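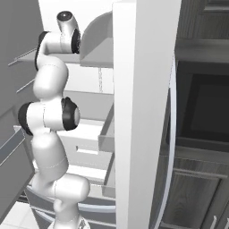

Vol. 14, No. 2 – Page 5

Secondhand fridges find new homes as Etby's swap barn reopens

ETBY – The doors of the old feed store on the harbor road were open again before eight in the morning, and by the time the coffee was ready the line already reached past the bakery. After a winter of roof repairs, the Etby swap barn is back in business this February, and from the look of the parking lot a good many people had been saving up their errands for it.

For anyone who has moved here lately, the swap barn is where household appliances go when their owners have finished with them but the appliances themselves have plenty of life left. Refrigerators, freezers, stoves and washing machines are brought in, cleaned, checked over and passed along to whoever needs one. Most of them go for the price of the parts, and a few go for nothing at all when a family is starting over with an empty kitchen.

"We missed it, and I think the town missed it too," said Conall Foley, who has run the barn from its first season and who spent most of the opening morning with a tape measure in one hand and a cinnamon roll in the other. "You get people who come in for a refrigerator and stay an hour talking about their grandchildren. I wouldn't have it any other way, though it does make for a slow line."

The barn passed along 1,997 appliances in its last full year, according to Foley's ledger, and refrigerators made up the largest share by a wide margin. He is still a little put out that it didn't reach two thousand, and he says that three people have since told him they would gladly have dropped off a toaster if he had only mentioned it.

The roof was the reason for the long closure. Rain had been getting in over the back storage room for a couple of years, and last fall the town's building inspector asked that the whole north side be redone before anybody plugged anything in underneath it. Neighbors raised $3,128 toward the work through a soup supper, a raffle and a jar on the counter at Postma, the hardware store, which also let the barn have its lumber at cost. The town paid for the rest out of its building repair fund.

There are a few changes inside. The repair benches have moved to the front windows, where the light is better, and the refrigerators now stand along the back wall with their doors propped open so that shoppers can look at the shelves and seals without having to ask. Each one has a paper tag giving its width, its height and the date it was last tested. Foley asks that people measure the doorways at home as well as the spot in the kitchen – he has seen more than one happy buyer come back the same afternoon with a long face.

Stijn Van Loon, who repairs most of the cooling equipment, will be teaching an evening class again this spring on looking after an older refrigerator. He covers door seals, drain lines and the dusty coils that most of us would prefer not to think about, and he is patient with beginners. Last year's class filled up within a few days, and there is already a sign-up sheet by the register with a good number of names on it.

"A refrigerator doesn't ask for much," Van Loon said. "Vacuum the coils, wipe the seal, and leave it a bit of room at the back to breathe. I've got one at home that is older than my daughter, and she's in college."

The barn can store more than it used to, now that the back room is usable, with 800 square feet set aside for items waiting to be tested. Foley would still like a phone call before anyone brings in something large. Pickups can be arranged for residents of Etby and Traltutness who don't have a truck, and drivers are especially welcome, as the Traltutness run has been short a pair of hands for some time.

Chest freezers are in demand at the moment and stoves are plentiful. Anyone with a freezer to give away may leave word at the barn or at the counter at Postma. The swap barn opens at eight in the morning and closes at 5 p.m., and the coffee is free until it runs out.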